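Flindidska Two-Arm Teaching Station
Home > Teaching Equipment > Bench Systems > Two-Arm

Product code: FTS-11
Availability: built to order
Supplied by: Trikness
Documents: data sheet, site preparation sheet, catalog extract

Overview

The Flindidska is a bench station for teaching manipulation tasks to a pair of robot arms. A person shows the task, the station records it, and the recording goes into your own training software. You can show the task in two ways: by moving a pair of small leader arms, which the bench arms follow, or by holding the bench arms directly and guiding them with your hands. Both ways write the same type of file, so you can mix them in one project.

The station was developed for laboratories and small automation teams who need many demonstrations of ordinary work, such as setting out dishes, folding cloth, sorting parts or packing a kit. It is not a production cell. The arms are light and their payload is small, and we ask customers to keep this in mind when they choose objects for a task.

Teaching by remote control

The operator sits or stands at the leader unit with one handle for each hand. Every joint of the leader arm has the same order and the same range as the bench arm, therefore most people can pick up a cup after a short practice. The gripper closes with a trigger under the first finger. A foot pedal starts and ends the recording – this leaves both hands free, and it also means there is no extra movement at the end of the file.

We recommend that a new operator makes 11 practice recordings of a simple task before the first recording that will be kept. Please delete the practice recordings from the project folder afterward.

Teaching by hand

For hand guiding, press the release button on the wrist and hold it. The arm becomes soft but it keeps its own weight. Move it slowly through the task and let go of the button when you want the arm to stay. Hand guiding is well suited for short and exact movements, for example placing a fork beside a spoon on a napkin. For long tasks with both arms, remote control is less tiring.
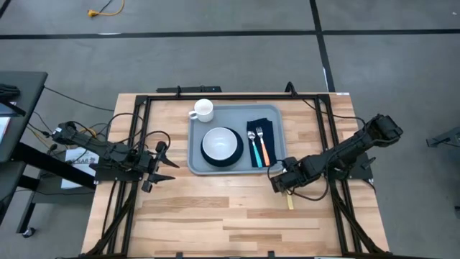 Trikness Catalog, Issue 11

Place-setting tasks are a good choice for the first project. A tray holds the objects together, and between recordings one person can lift it away and arrange it again. Use a mug with a handle, a bowl on a plate, a folded cloth napkin and utensils with handles in different colors. Different colors are also useful for the people who check the recordings later, as they can tell at once which utensil was moved.

Keep the two arms on opposite sides of the table, each on its mounting plate. When the plates are moved, even by a small distance, the calibration must be repeated. Old recordings stay valid, but they should not be put in the same set with new ones.

Recording and storage

The control software, Yakubu, is included in the price. It saves joint positions, gripper opening and the camera views of each demonstration under one name. The operator can mark a recording as good, doubtful or rejected directly after it ends. Doubtful recordings are kept in a separate list and can be opened again by another person.

The internal drive stores up to 4,000 demonstrations of normal length. At 3,000 the software shows a reminder to copy the data to an outside drive. Recording does not stop at this point.

What is in the delivery

Two bench arms with grippers
Two mounting plates
Leader unit with two handles
Foot pedal
Control box with Yakubu installed
Cable set
Tool for changing the gripper fingers
Printed handbook in English

The table, the camera frame and the task objects are ordered separately. Customers who already have a stable table can use it, if the top is flat and the edge is strong enough for clamps.

Preparing the room

Choose a level floor and leave free space on all sides of the table. The operator must see both grippers from the working position. Lamps should stay on at the same brightness for the whole project. Sunlight which moves over the table during the day is a common cause of uneven data, so a blind at the window is a good investment.

Service and spare parts

Gripper fingers, finger pads and wrist cables are wear parts and can be ordered singly. Repairs are done in our Carkgate workshop. Please send the complete arm with its mounting plate, and write the serial number on the outside of the box. The workshop is closed for stock counting in October – orders for wear parts are still sent out in this period.

Related products

Leader unit, single handle
Camera frame for bench stations
Finger set, pointed
Finger set, wide with soft pads
Yakubu additional seat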